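The Meal Kit That Wasn't Faster

Numia, the meal-kit firm based in Bresmont, promises dinner in half the time. The phrase is printed on the box, on the card inside the box and on the van that brings it. I ordered four weeks of kits to my apartment in Windotville and put a timer on the counter.

The first thing to ask is: half of what? The company's website compares its kits with cooking "from scratch," and the small type explains that scratch includes a trip to the store. Take away the drive and the parking, and most of the savings go with them. A chicken and rice dinner from the kit took me three minutes less than the same meal made from my own shelves. The lentil stew took eight minutes longer, mostly spent opening packets.

Rice is where the sums get strange. Numia sends it in two-portion bags and tells you to boil it in a pan, watching it the whole time. Plenty of homes already have a cheap cooker that does the job while you set the table. The recipe card never mentions one.
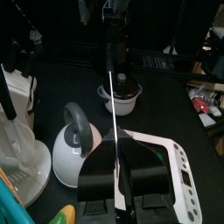
What the box really sells

Caputo, a rival that closed its kit business last September, at least admitted that its customers were paying for someone else to decide. I think that is a fair thing to sell. Deciding is tiring, and at 6 p.m. I would pay a few dollars to be told what to eat.

But that is a different product from speed, and it should carry a different price. Numia charges a delivery fee on top of each box, then offers to waive it if you sign up for longer – a discount on a charge it made up in the first place.

I canceled after the fourth box. It took two phone calls and a form, and the site offered me a free dessert on the way out.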